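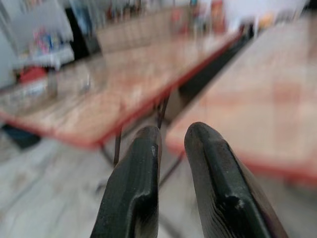
Tapio Riihimäki wants visitors close enough to hear the fingers click shut, and he's right — the sound wins people over every time! So this section sets up the open-day demo with guests near the tables.

Print this page | E-mail this page
October 2025, by Dénes Sipos

4. Running the Visitor Demo

1. Park the Plekden arm at home and wait for the green status line.
2. Load program 242. It runs the slow pick-and-pass routine.
3. Check both gripper fingers for play. Small nicks in the paint are fine; a wobble is not.
4. Set the handover height to 874 mm and press Save.
5. Run the routine twice with no guests nearby.
6. Bring the group in and let a guest press Start. (Kids love this part, and so do their grandparents.)

CAUTION: Keep hands out of the gap between the fingers while the arm is powered. Stop the arm before you pass anything around.

NOTE: The wrist view smears when the arm swings fast. Drop the speed to level 2 if guests are watching the screen.

7. After the last group, press Stop, send the arm home and write the cycle count in the Kanwood log. Ours read 1840 after the last open day — a great afternoon.

For error codes, see Section 6.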